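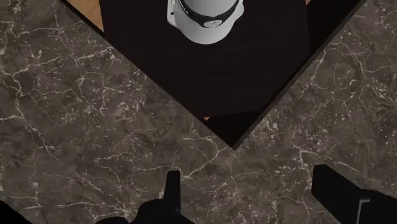 Dornlow ピットボード 3段タイプ、再入荷しました。ダートオーバルとカート向け、手持ちのサインボードです。前回分は6月に売り切れ、それからずっと問い合わせ対応だけになっていて申し訳なかったです。板は無地の黒。濃い灰褐色の大理石に白い筋が細かく走った天板、ああいう模様のうるさいものの上に黒い板を斜めに置いても、角と縁はすぐ目に入りますよね。コース脇も同じ理屈で、背景がフェンスと看板と観客でごちゃごちゃしているほど無地の黒が効きます。文字は蛍光イエローの差し込み式。

在庫は店頭と倉庫の合算です。タイミングによって欠品の場合あり、その際はメールします。

■セット内容
本体(黒、3段)
数字プレート 0〜9 を2組
文字プレート P、L、IN、OK、+、−
収納袋(肩ひも付き)
固定用ゴムバンド 2本
※マーカーペンは付きません。前の型には付いていたので間違えないでください

■仕様
板の長辺 60cm
差し込みレール アルミ、両端に抜け止め
グリップ 下側、左右どちらの手でも可
表面 つや消し
生産 Grulamard
重さは現行ロットの数字がまだ来ていません。届き次第ここに書きます。

■旧型からの変更点
レールの抜け止めが片側から両側に。旧型は振ると右端の数字が飛ぶことがあって、これはかなり言われました。グリップのゴムも少し太くなってます。手袋のままでも回りにくい。袋は生地が厚くなった代わりに、たたんだ時ちょっとかさばります。
数字プレートの寸法は同じ。旧型をお持ちの方は手持ちのプレートがそのまま使えまます。逆も可。ただし旧型の板に新しい袋は入りません、口が狭いです。

■使い方メモ
短いオーバルは1周がほんとに早いので、3段ぜんぶ使うと読み切れないドライバーが多いです。おすすめは上段に順位、中段に残り周回、下段は空ける。ヒート戦なら残り周回だけでも十分。
出す位置はストレートの出口寄りより手前。出口だともうコーナーの方を見てます。
雨のあとの泥ハネ。乾いてからこするとつや消し面に傷が付くので、濡れているうちに水で流してください。高圧洗浄機はレールの隙間に泥を押し込むだけなのでやめた方がいいです。
夜のレースは照明の真下に立たないこと。プレートが光って読めません。少し傾けるだけでも違います。

当店のサポートチームでは、メカ担当の Higinio Becerra が今季から新型を使っています。「軽いかどうかより、風でねじれないのがいい。旧型は突風で裏返ってた」とのこと。ドライバーの Mireille Saab からは、下段の文字が小さいという意見。下段だけ大きいプレートを別売りにできないかメーカーに聞いてますが、返事待ちです。

■別売り
予備数字プレート 0〜9 1組
蛍光オレンジ文字セット(注文時に色を選択、イエローとの混在は不可)
Iltamness ポールマウント ピットウォールやフェンス支柱に取り付ける金具。丸パイプ専用、角パイプには付きません
Ammann 延長グリップ 手が届かない壁越しに出す時に。長くなる分だけ振られるので、一人で長時間持つのはきついです

■よくある問い合わせ
チーム名を入れられるか → 裏面のみ可。データはベクター形式で。入稿から15営業日みてください。
表面にステッカーを貼っていいか → 貼れますが、つや消しなので端から浮きやすいです。剥がした跡が残ったものは交換対象外。
無線があれば要らないのでは → 無線禁止のクラスもまだありますし、練習走行で壊れた時の予備にと買う方も多いです。大会ごとに規則が違うので、サインボードの持ち込みと立ち位置は主催者の競技規則を確認してください。
4段はあるか → ないです。予定も聞いてません。
店頭で触れるか → 見本が1枚あります。レース開催の週末は持ち出してることがあるので、来る前に電話を。
領収書の宛名 → 注文時の備考欄にチーム名をどうぞ。後からの変更は1回まで。

■送料・返品
送料は注文画面で計算されます。ポールマウントと同時の場合は同梱、延長グリップは長さがあるので別便。
初期不良は到着後すぐ写真を付けて連絡下さい。レールの曲がり、プレートの欠けが対象です。コースで使用したあとの返品は受けられません。
沖縄・離島は少し日数かかります。代引きは不可。

2022年9月20日 更新 別売りの延長グリップの注意書きを追加、旧型の袋について追記

次回入荷は未定。取り置き希望は問い合わせフォームから、商品名と数量、文字色を書いて送ってください。色の書き忘れがすごく多いです。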